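News > Local > Workshops

Shared workshop builds sorting bench with robot arm

Print this article | E-mail to a friend

Last updated: 12/21/18

The members of the Vendska shared workshop have a new machine on the long table at the back. It is a robot arm which learns to pick up small and soft things and put them down in another place. The group started the work in September and wants to use the bench for sorting parts and leftover packing material.

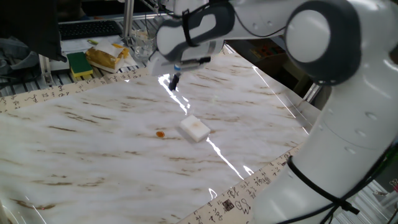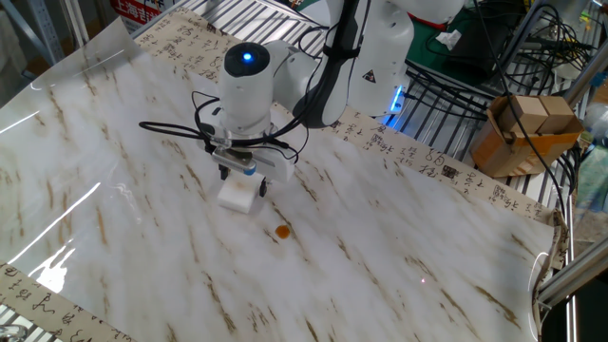 A white arm and a white block, on the marble-pattern sheet in one picture and lifted just above it in the other, with calligraphy paper along the sides.

The project was proposed by Birger Granström, a retired pattern maker who has been a member of the workshop for 10 years. He wanted a helper for the work that he likes least, which is the emptying of mixed boxes after the weekend courses. In these boxes there are screws, washers, pieces of foam, buttons and sometimes candy wrappers. To sort one box by hand can take him a whole evening.

"I thought first of a machine with a belt and some sieves," Granström said. "But a sieve cannot do anything with foam. So we came to the arm."

The arm was bought second-hand with money from the members, who paid 650 dollars together for it and for the gripper. The seller had no more use for it and gave a good price. The program is written by Rainer Grube, who repairs elevators in his job and taught himself programming in the winter months. He has named it Dilter, after the street where he grew up.

Grube began with a foam block because it is light and forgives mistakes. If the fingers close too far, the block gives way a little and nothing is broken. A flat, round piece is more difficult. It lies low on the table, and the fingers must come down almost to the surface to hold it — and there the members have learned to be careful. In the first weeks the arm pressed into the table 2 times and had to be stopped with the red button.

The surface itself has caused a lot of discussion. The group first worked on the bare table, then on a gray felt, and later on printed sheets. Grube wants that the program can find an object also when the ground under it has lines, spots or writing. On a plain cloth everything went well from the beginning, he said, but a workshop table is never plain for long. Shiny material is the hardest, and on some evenings he has moved the ceiling lamps before starting.

"When the light falls wrong, the program believes that there is an object, and it goes to pick up the light," Grube said. "For me this was very funny on the first evening. On the fifth evening it was less funny."

A test series has 15 attempts. The members write each result in a notebook, with the type of object, the surface and the name of the person who was at the computer. The best series until now was with the foam, and all attempts in it were good. With the round pieces the results go up and down, and Grube does not want to give a number before the new fingertips are ready. These will be made of a softer rubber, which the members cut themselves from an old mat.

The other users of the workshop have mixed feelings. The Tsakiris bicycle group, which meets in the same room, lost a part of its table space and has asked for a clear plan of who works where. An agreement was found at the last members' meeting. The arm runs on Friday evenings and on the first Sunday of the month, and at other times it is folded up and the power is off. The key for the power switch hangs in the office.

There is also a rule for visitors. While the arm moves, all persons stay behind the yellow line on the floor, and only one person may give commands. Children can watch from the bench by the window. Granström wrote the rule himself after a visitor reached for a dropped pencil during a test. The arm was standing still at this moment, but he did not like to see it.

For the next step the group wants to build a tray with compartments, so that each kind of object gets its own place. The wood for it comes from Ukolwood, a small joinery two streets away, which gives its offcuts to the workshop without payment. Granström has already drawn the tray on paper and will cut it after the holidays. He makes the compartments larger than needed, as the arm does not always let go exactly where it should.

Grube is looking for a second person who can help with the program. Experience with robots is not required, he said, but the person should have patience and should not mind writing in the notebook. Those who are interested can come on a Friday evening and ask for him, or leave a note in the project's mailbox next to the entrance. The workshop is closed over the holidays and opens again in the second week of the new year — the exact day will be posted on the door.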